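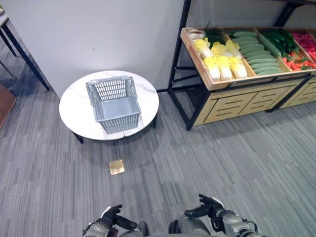

Ostden Track Results

Season results for outdoor track meets held at the Ostden oval and at the three visiting venues, in plain CSV.

Version and status

Last changed January 17, 2018. The outdoor season is closed and no more rows will be added to it. Corrections are still accepted.

What is in it

The main file, results.csv, has 703 rows. One row is one athlete in one event at one meet. Heats and finals are separate rows, so a sprinter who ran both the heat and the final of the 200m on the same afternoon appears twice. Relays are kept apart in relays.csv, with one row per team and no leg splits.

Events covered: 100m, 200m, 400m, 800m, 1600m, 3200m, both hurdle races, long jump, triple jump, high jump, shot put and discus. Pole vault was only held at the Clatia Invitational and is left out.

Columns

meet - short code for the meet, explained in meets.csv
event - distance or field event, lower case, no spaces
round - h for heat, f for final
athlete_id - a number that stays the same all season
club - club name as entered on the start list
mark - seconds for track, meters for field
timing - fat for fully automatic, ht for hand timed
wind - meters per second, blank if there was no gauge
place - finishing place within that round
note - dq, dns, dnf or blank

Times over a minute are stored as seconds, so 2:04.31 is 124.31. Field marks measured in feet and inches were converted to meters and cut to two decimals, never rounded up.

Where the numbers come from

Most rows come from the finish-line system's own export. The Dullari Relays had no such export, and those marks were typed in from the printed sheets posted after each event. Every typed row was read back against the sheet a second time. The sheets themselves are not in this repository.

Club names were left as written on the start lists except for Đào Track Club, which was entered both with and without the accents. All of its rows now use the accented form. Files are UTF-8; if the name looks broken in your spreadsheet, set the encoding when you import.

Known problems

Hand times and automatic times should not be ranked together. The usual allowance has not been applied here - mark holds what was recorded, and timing tells you how. If you want a single list, do the conversion on your side and say that you did.

The wind gauge at Dullari was set up late. Some 90 sprint and jump rows have a blank wind value for that reason. Blank does not mean zero. Don't count those marks as wind legal.

At Clatia, lane 3 in the second heat of the 400m has a place but no mark. The officials' sheet has the same gap.

In the October release, 20 rows in the triple jump had the wrong club. These are fixed. If you downloaded the file then, get it again.

Privacy

There are no names, birth dates or school grades in the files. The list that links athlete_id to a person is not published and will not be sent out on request. Athletes can ask to have their rows removed.

Use

Free to use for any purpose, with credit to Ostden Track Results. These are not official records and should not be used for qualifying or seeding.

Corrections

Open an issue with the meet code, event, round and athlete_id, and attach whatever shows the right mark. Changes are listed in CHANGES.txt, newest first.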